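Dulorgate Glaze and Form Records – README

Version date: 13/02/2024

What this is

A catalog of 500 pieces of studio and village pottery, most of it bowls, jars and water pots, with one record per piece. The records were typed up from the paper cards of the Dulorgate collection and checked against the pots themselves. Plastden hosts the files. The set was put together for people who want to compare shapes and glazes across a single collection, and for students who need a table of real objects to practice on.

Contents

pieces.csv – one row per piece, 22 columns
marks.csv – signatures and stamps, where a piece has any
notes.txt – free text from the back of the cards, keyed by piece number

Some 3000 notes are in notes.txt. Many are only a word or two ("rim chip", "see shelf list"). We kept the original spelling.
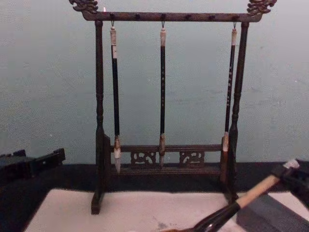 Main columns

piece_id: the number painted on the old card, not the shelf number. The shelves have been moved since and the shelf numbers are no good.
form: bowl, jar, plate, bottle, canteen, figure, other.
height_mm and width_mm: taken at the widest point, handles left out.
surface: glazed, slipped, burnished, plain.
maker: as written on the card. Blank means the card was blank.
maker_basis: signed, family, dealer, guess. Please use this column. A jar marked "guess" should not be counted as the work of that potter.
condition: 1 to 5, where 5 is sound with no repair.

Two older lists, Honorato and Jelletti, were merged into this one. They used different words for the same clay colors, so clay_color holds our term and clay_color_old holds theirs. Where the two lists disagreed on size, we measured again. 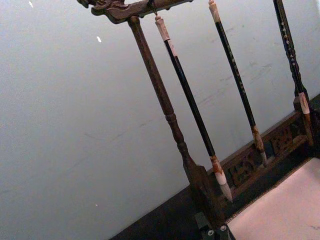 Known problems

Plain pieces are underrepresented. The early buyers liked painted ware, and undecorated pots came in later and in small numbers.
Dates are weak before the first cards. Treat date_early and date_late as a wide range.
The first 100 rows had width recorded in inches. They were converted in October and the rounding shows.
A few lids have their own piece_id and a few are counted with the jar – lid_status tells you which.

Use

Free for study and teaching. Prices paid are not included and will not be added. If you publish a table made from these records, give the version date and say which maker_basis values you kept.

Corrections are welcome. Send the piece_id, the column, and what you think it should say.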